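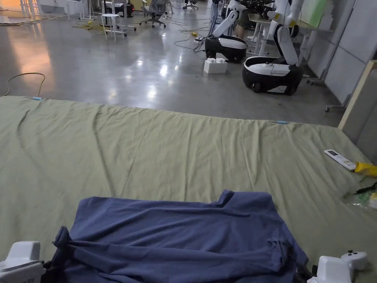 Navy T-shirt on a green mat

How to Apply for Work as a Piano Tuner's Assistant

Write first to a small workshop in your town. In Irkthorpe I wrote to Bratow in November and received an answer after 16 days.

Keep the letter on one page. Tell which instruments you play and if you can drive a van.

Bring your own tuning lever to the trial day. You will be asked to tune one octave by ear, so practise this at home.

Ask about the pay before you sign. My first week was 52 hours, and the travel was not counted.

Niilo Keskinen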